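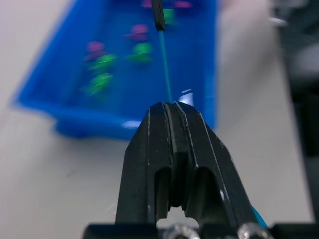 Utwood Home Bar Forum > Syrups, bitters and infusions

Orange bitters still cloudy after straining – what did I do wrong?

wanting_gu
Posts: 6
Joined: September 2026

Hello everyone. My name is Wanting Gu and I live in Clelside. English is my second language, so please excuse me if I use a wrong word for some equipment. I have read many old threads here before asking.

I have made my first orange bitters. I used the dried peel of bitter orange, a small spoon of gentian root, some coriander seed, two cardamom pods and one clove. The alcohol is the overproof Leris, the clear one with the green cap. I used 300 ml of it. Everything stayed in one jar in the cupboard and I shook it each evening when I remembered.

After six weeks I strained it through a sieve and then through a coffee filter. At this moment it was clear and had a beautiful dark gold colour. Then I followed the recipe and added water and a little sugar syrup, and within a minute it became cloudy like weak lemonade. I filtered it again two times. The filter became slow and the liquid is still cloudy.

The flavour is good, I think. It is quite bitter at the front and the orange comes after. But I wanted to give small bottles to my colleagues and I am a little ashamed of how it looks.
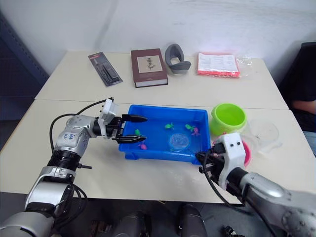 My second question is about the gentian. The recipe says to put everything in at the same time, but I read in another thread that gentian should be taken out earlier. If I make it again, should I use separate jars? I do not have so many jars, but I can buy more.

Thank you for your patience with a beginner.

cellar_door_88
Posts: 1720

Welcome! You did nothing wrong. It is the oil from the peel. In strong alcohol the oil stays dissolved, and when you bring the strength down with water it comes out again as very tiny drops. Same thing as when you put water in pastis. A coffee filter won't catch it, the drops are too small and they go straight through.

Three ways out:

Leave it in the fridge for a week or two without touching it, and then pour off the clear part with a steady hand. Some of the oil will sit at the top like a ring, so take it off first with a bit of paper towel.

Add back some of the strong spirit until it goes clear. Go slowly, a teaspoon at a time.

Or accept it. I have accepted it since a long time and my drinks taste the same.

Wenceslao Alvarado
Posts: 90

I do not agree completely with the first one. The fridge does make it clearer, but what you remove is the orange. I tried this with grapefruit last January, and the clear part tasted thin and mostly of gentian. I put the two parts together again and felt a bit stupid.

For me the mistake is in the recipe. Why dilute it so much? Bitters go in by the dash. A dash of strong bitters does not make a drink strong. I leave mine at the strength of the jar and sweeten with a small amount of rich syrup only, no extra water.

cellar_door_88

How much rich syrup? If you put enough in, you are adding water anyway.

Wenceslao Alvarado

One spoon for a jar of this size. You are right that it is some water, but it has never gone cloudy for me with overproof. With normal vodka it was cloudy from the first day.

Also, I must say I don't like the idea of adding spirit back by the teaspoon. You finish with a bottle where you don't know what the recipe was. If it is good you can't repeat it.

cellar_door_88

You can write it down. I have a notebook, it has orange stains on every page.

tilda.b
Posts: 41

Can I give a different opinion? I work behind a bar and I would not filter any more at all. Each time it passes through paper you lose some smell. Put it in dark bottles with a dropper and your colleagues will never see whether it is cloudy. Almost everything on our back shelf is in brown glass, and I couldn't tell you which ones are clear.

About the gentian: yes, separate it. Gentian gives what it has in a few days and afterwards it only gets harsher. Citrus peel needs longer. I do the roots in one small jar, the peel in another and the spices in a third one, then I mix to taste. You can use old jam jars, only boil the lids well or everything will remember the jam.

Wenceslao Alvarado

Separate jars are fine, but for a first or second try I think it is too much work. With a single jar you can tie the gentian in a little piece of cheesecloth with a string and pull it out when it is bitter enough. My aunt does this with bay leaves in soup and I took it from her.

tilda.b

The cloth is a nice idea. It drinks a lot of spirit though, and Leris isn't cheap any more!

oldhat
Posts: 212

Nobody asked if the peel was dried at home or bought. It makes a difference. When I buy the dried peel at Barajas on the harbour road, it is cut very thin with almost no white part. When I dry it at home, I always leave too much of the white, and then the bitters are cloudy and also a bit dusty in the mouth. That kind of cloudy does go to the bottom if you wait. So maybe you have two problems mixed together, oil and fine powder.

Another small thing, did you grind the coriander? I ground mine once in the coffee grinder. Never again, it was like filtering mud.

wanting_gu

Thank you all, I did not expect so many answers.

To oldhat: the peel is from home. I dried it in the oven at the lowest setting with the door a little open, and yes, I left some of the white part. The coriander I only cracked with the bottom of a cup.

To cellar_door_88: I have put half of the bitters in the fridge this evening. The other half I keep as it is, so that I can compare the flavour as Wenceslao says. I took four teaspoons of it into a glass and added Leris drop by drop, and it did become clear, and the change was quite sudden. But I also understand the point about repeating the recipe.

To tilda.b: I like the brown bottles very much. What size do you recommend for a gift? The shop has them in 30 ml and in 100 ml, and the larger one looks too much to me for people who maybe make one cocktail in a month.

tilda.b

30 ml, for sure. And write the name on the label in pencil – ink runs when the bitters drip on it, and they always drip.

cellar_door_88

Please tell us how the fridge half tastes. I am ready to be wrong about the grapefruit.

Wenceslao Alvarado

I will save this sentence.

wanting_gu

Small report after nine days. The fridge half is much clearer and has a thin yellow ring at the top. I tried both in soda water. The cloudy one smells more of orange, my husband also said it without knowing which was which. The clear one is not bad, it is more dry and the cardamom is easier to find. So I will bottle the cloudy one for the gifts and use the clear one at home.

For the next batch I have bought two more jars, and the gentian will stay alone in its own jar for four days. Is it also possible to use mandarin peel, or is it too sweet?

oldhat

Possible, but mix it with some bitter orange. On its own it smells lovely in the jar and then disappears in the glass. Cut it thin this time!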